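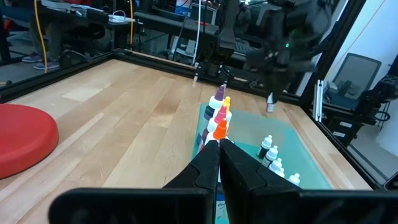 派出所的夜间窗口该不该关

七月起，克洛斯蒙特（Closmont）老城警署的接待窗口晚上十点以后不再开放。门口装了一部对讲机，旁边贴着一张纸，写明非紧急事项可以通过网上平台办理，紧急情况拨打报警电话。同一时期，斯基德姆（Skidham）的警署也缩短了开放时间，由原来的全天改成8小时。

警方给出的理由是人手。夜间来窗口的人少，一名警员坐在那里一整夜，可能只接待几个丢了钱包或者来问路的人，而街面上的巡逻车常年凑不齐。把坐窗口的人调去巡逻，账面上很容易说得通。我在这座城市住了很多年，也因为工作的关系跑过不少警署，对这个理由并不陌生，也承认它有一部分是对的。但我反对这样关窗口，下面说说为什么。

窗口接待的是哪些人

讨论这件事的时候，大家常常拿数量说话。警方公布的材料里提到，老城警署去年夜间一共登记来访301人次。这个数字摊到每个晚上，确实不到一个人。赞成关闭的人反复引用它，认为一年只有这么些人，单独留一个岗位太奢侈。

问题在于这个数字记的是什么。按照登记办法，只有形成了书面记录的来访才算一次。进来问一句话的不算，在长椅上坐到天亮的不算，被警员劝了几句又走了的也不算。我问过在老城警署值过多年夜班的贝内迪克特·马蒂（Benedikt Marti），他已经退休，说话没有什么顾忌。他说夜里推门进来的人，多数是不愿意或者还没想好要不要报案的。有人挨了打，从家里跑出来，一时没有地方去；有人喝多了，手机没电，不知道怎么回家；也有十几岁的孩子，觉得有人跟着自己，看见警署亮着灯就进来了。

这些人进门之后，警员做的事情很简单，让他坐下，倒杯水，问两句。有的人坐了一个小时，最后决定做笔录，于是成了登记表上的一行。有的人坐了一个小时就走了，表上什么也没有。以登记表来衡量窗口有没有用，等于只数了前一种人。

我不是说没登记的来访一定很多，我没有这个数据，警方也没有。正因为没有，才不应该拿现有的那一个数字来做决定。要弄清楚夜间到底有多少人推门，办法并不难，让值班警员在三个月里每来一个人就画一道，画完再谈关不关。这件事在决定公布之前没有做，公布之后也没有人打算补做。

对讲机和窗口的差别

警方强调，关闭窗口之后服务没有中断，门口的对讲机全天有人应答。这话从字面上看没有错。按下按钮，接通的是设在库斯特（Kuster）大街的指挥中心，那里的接线员会听取情况，需要的话派车过来。

我在一个晚上十一点多去试过。按下按钮以后等了一会儿，接线员的态度很好，问我在哪里，有什么事。我说我想了解怎样报失一件东西，她告诉我可以上网填写。整个过程没有什么可以挑剔的。可是我站在人行道上，背后有人走过去，我说的每一句话他们都能听见。如果我要说的是丈夫打了我，或者楼上的邻居威胁要杀我，我大概开不了口。

接线员还问了我一句：需不需要派警员过来？对一个真正害怕的人来说，这个问题很难答。派车意味着事情正式了，意味着可能有一辆警车停到自家楼下。很多人还没准备好走到那一步。窗口的好处恰恰是不用一开始就回答这个问题，人可以先进来，先坐下。

还有等待的时间。按警方自己的说法，夜间非紧急派车的到场时间目标是40分钟。这个目标定得并不离谱，夜里车少，片区又大。但是一个人在警署紧锁的大门外等上40分钟，和在警署里面等，完全是两种处境。冬天尤其如此。门口没有雨棚，也没有可以坐的地方，对讲机边上的那盏灯是感应式的，人站着不动，过一阵它就灭了。我向警署反映过这盏灯，得到的答复是会转交设施部门。

有人会说，对讲机可以改进，可以加一间有摄像头的小门厅，门从里面能锁上，人在里面等。这个办法我赞成，有些地方的警署已经有类似的做法。但它需要花钱，要改门，要有人在指挥中心盯着画面。我们这里的方案里没有这一项。先把窗口关了，门厅以后再说，按照以往的经验，以后就是没有。

网上平台能办什么

这次调整的另一半是网上平台。平台名叫 Alto，去年上线，可以报失、报自行车被盗、报轻微的财物损坏，也可以查询案件进度。我自己用过，报过一次车篮被人踢坏。填表不复杂，十几分钟就填完了，第二天收到一封带编号的邮件。对我这样的人，它比去警署排队方便得多，我没有理由反对它。

但是平台的设计前提是，填表的人知道自己遇到的是什么事。第一页就要选类别：盗窃、损坏、诈骗、其他。选错了类别，后面的问题全都对不上。我的邻居乌尔西娜·伊姆霍夫（Ursina Imhof）七十多岁，接到过一个自称银行职员的电话，对方让她把卡交给上门来取的人。她照做了，晚上越想越不对劲。她不知道这算盗窃还是诈骗，也不确定这是不是犯罪，因为卡是她自己交出去的。她在平台上选了“其他”，系统请她用不超过一定字数描述情况，她写到一半，页面超时，又从头来过。

后来她还是走到了警署门口。那是窗口关闭之前的事，值班的警员听她说了两句，就让她马上给银行打电话冻结账户，打完了再慢慢做笔录。这里面没有什么高深的技术，那名警员只是听出了哪件事最急。表格做不到这一点，至少目前的表格做不到。

平台目前提供两种语言。我们老城里住着不少讲别的语言的人，餐馆后厨里、夜间保洁的队伍里都有。他们上下班的时间正好是窗口关闭的时间。里戈韦托·查韦斯（Rigoberto Chávez）在一家面包房上夜班，有一次被人抢了电动车，他的同事陪他去了警署，三个人连比划带翻译，把事情说清楚了。换成平台，他多半就不报了。他自己也是这样说的，他说为了一辆旧车，不值得跟一个网页较劲。

一辆旧车没有报案，对他个人来说损失有限。可是警方安排巡逻、判断哪条街不安全，靠的也是报案记录。如果夜里在街上出事的人系统性地不报案，地图上那一片就会显得平安无事，下一轮调整的时候，巡逻车又会从那里抽走一些。这种情况会不会发生，现在还说不准，但在做决定的时候应当有人把它提出来。我翻看了公开的说明材料，里面没有提。 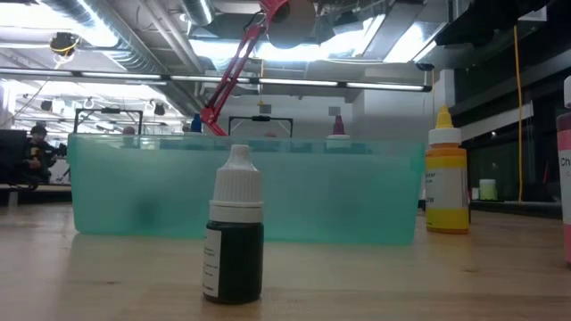 人手问题怎么算

回到人手。警方说得最多的一句话是，关一个夜间窗口，就多一名上街的警员。这句话需要拆开来看。

老城警署夜间原本由2名警员留守，一个负责窗口，一个负责内勤和看管临时留置的人。窗口关闭之后，内勤这个岗位还在，留置室也还在。按照规定，只要留置室里有人，楼里就不能只剩一名警员。也就是说，凡是留置室有人的晚上，那名本应上街的警员仍然要待在楼里。留置室一年当中有多少个晚上是空的，材料里没有写。我问过现任的警务发言人皮尔明·施韦格尔（Pirmin Schwaiger），他答复说这类数据不单独统计。

如果留置室多数晚上有人，那么关掉窗口实际上省不出多少人，只是让一个坐在楼里的警员不再面对来访者。他照样坐在那里，门是锁着的。这种结果对谁都没有好处。施韦格尔先生对我说，即便不能上街，这名警员也可以利用夜间处理积压的文书。这一点我信，文书确实积压得厉害，白天的警员抱怨过很多次。但如果真正的目的是处理文书，就应该照这样讲，让居民知道换来的是什么。居民听到的说法是街上会多一个人。

再说，窗口和文书并不冲突。按照警方的数字，夜里来的人这样少，值班警员本来就有大把的时间写材料。马蒂以前就是这么干的，他说自己夜班写完的报告比白班的同事都多，来了人就放下，人走了接着写。既然来访的人少到可以忽略，那它对文书工作的干扰也应该少到可以忽略。两条理由不能同时都要。

我也不想把人手问题说得不存在。警队招人难是事实，年轻警员做几年就走也是事实。夜班补贴多年没有大的调整，轮班表又排得很紧，一个人请病假，其他人就要顶上去。斯基德姆那边的情况更差一些，有段时间连白天的窗口都要靠从外区借人。对他们来说，缩短开放时间可能真的是唯一能走的路。两个地方条件不同，不应该套同一个办法。斯基德姆的警署在镇子边上，夜里几乎没有人步行经过；老城警署旁边就是末班车的站点和几家开到很晚的酒馆。把它们放在同一份文件里一起处理，图的是行政上省事。

对反对意见的几点回应

写这篇文章之前，我把初稿给几个人看过，其中意见最大的是安伯·哈特利（Amber Hartley）。她早年做过社会工作，现在经营一家给受害者提供咨询的机构。我原以为她会支持我，结果她认为我把警署窗口想得太好了。

她说，她接触过的不少人恰恰是在窗口前受了第二次委屈。值班的人心情不好，或者没有受过训练，一句“你确定要把事情闹大吗”，就能把人打发回去。她宁愿把钱花在全天有人接听的求助热线和可以过夜的住处上，那里的人受过训练，也不穿制服。对一部分人来说，穿制服的人本身就是一道门槛。

她说的这些情况我也听过，不能否认。我的看法是，窗口的服务不好，应该去改进它，比如规定值夜班的警员要接受相应的培训，在墙上贴出投诉的途径。把它关掉，不好的接待没有了，好的接待也跟着没有了。至于热线和住处，我完全赞成增加，但这次调整省下来的经费没有一分转到那边去。如果方案里写着关闭夜间窗口，同时在老城开一处通宵有人的求助点，我的态度会很不一样，可能会投赞成票。现在摆在面前的是只关不开。

另一种意见来自住在外区的读者。他们说，我们这里的警署早就没有夜间窗口了，日子也照样过，凭什么老城要特殊？这个问题提得有道理。外区当初关窗口的时候，也有人抗议过，后来声音就小了。声音变小，可能是因为大家习惯了，也可能是因为确实用不着。要分清是哪一种，需要去问那些夜里遇到过事情的人，看他们最后去了哪里，报案了没有。据我所知没有人做过这样的调查。在没有调查的情况下，拿外区的沉默来证明老城也可以不要，我觉得站不住。

还有人说，现在人人都有手机，夜里遇到危险直接打报警电话就好，谁还会走到警署去。对于正在发生的危险，这话没错，我也劝大家这样做。可是夜里走进警署的人，很多没有处在电话里能讲清楚的那种危险中。手机也会没电，会被抢走，会被家里的人拿去检查通话记录。最后这一种情况，做过家庭暴力案件的警员都知道。

可以怎么改

我的建议比较具体，也不需要推翻整个方案。

第一，老城警署的夜间窗口先恢复开放，以半年为期，由值班警员兼做内勤和文书。来访的人无论是否形成记录都计数，只记时间和大致事由，不记姓名。半年之后把数字公开，再来决定去留。

第二，如果最终还是要关，必须先把可以从里面上锁的门厅建好，配上座椅、暖气和能够直接看到指挥中心接线员的屏幕。门厅没有投入使用之前，窗口不能停。门口那盏感应灯换成常亮的，这一条今天就能做，花不了几个钱。

第三，Alto 平台的首页加一个不需要选择类别的入口，让人先把事情写下来，或者留一个方便回电的时段，由工作人员来判断归到哪一类。页面超时的时限也应该放长，并且自动保存已经写好的内容。语言方面，先补上老城居民使用最多的几种。

第四，把留置室的使用情况单独统计并公布。它关系到关窗口到底能腾出多少人，不应该含糊过去。施韦格尔先生说目前没有统计，但每一次留置都有登记簿，按日期翻一遍就能得出结果，算不上多大的工作量。

第五，斯基德姆的安排和老城分开讨论。那里的居民可能更需要一辆晚上固定停在镇中心的警车，这要由他们来说。

这些建议我已经书面寄给了警务部门，也抄送给了市议会负责公共安全事务的办公室。目前收到的是一封自动回复，说来信已经登记，会在规定期限内处理。期限过后如果有正式答复，我会把内容原样登出来，包括其中不同意我的部分。

在此之前，夜里需要帮助而又不方便打电话的人，可以去末班车站点旁边的调度室，那里的灯亮到最后一班车收车，里面有人，也有座机。这是我和调度室的人当面确认过的。收车以后，附近我没有找到别的地方。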